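Bench and PC Assembly Checklist, with comments
Stevedstead workshop, main build table
Checked by: Vilja Eskola
Nov 5, 2020

1. Slatted table. Rails tight, slots clear of dropped screws: OK
Comment: I love this table. Screws still roll into the slots, so run a magnet along them at the end of the shift. Found 2 this time!

2. Tower laid on its side, side panel off and stored: OK
Comment: Panel is on the Famby shelf with a cloth under it. So much better than leaning it on a table leg.
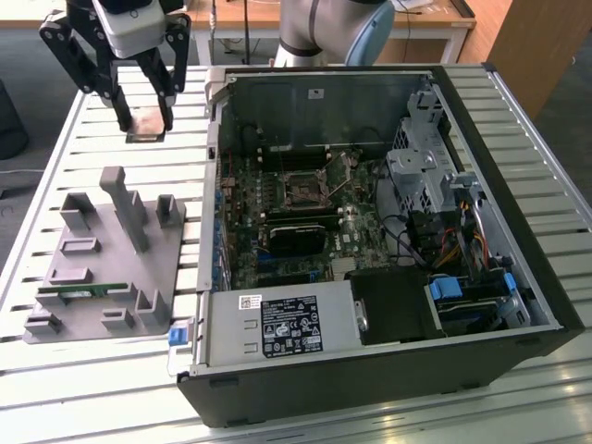
3. Power cord unplugged before anyone reaches into the case: OK
Comment: Cord was tagged too. Great habit, keep it up.

4. Memory modules held by the edges, gold contacts untouched: OK
Comment: Hilkka Rissanen asked for a softer pad. Ordered from Salminen, part 245.

5. Floor and walkway: FIX
Comment: Keep 30 inches clear on the window side. Boxes have crept back in since May.

6. Desk cables: OK
Comment: Tidy enough, but a few clips would make it lovely.

7. CPU held by its sides, socket checked for dust and bent contacts before seating: OK
Comment: Take your time on this one. Light from a low angle shows dust really well, and the Brosia hand lamp is perfect for it.
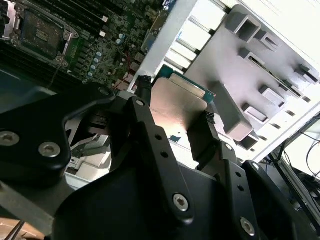

Item 7: CPU held at the edge of the motherboard, socket empty.

8. Wrist strap tested: OK
Comment: Strap 44 passed. The clip is getting loose, so Hilkka will swap it.

Open items: 5, plus the strap clip. Lovely bench to inspect, thank you all!

Questions: Vilja Eskola, Stevedstead bench office | © 2020 Stevedstead | Back to top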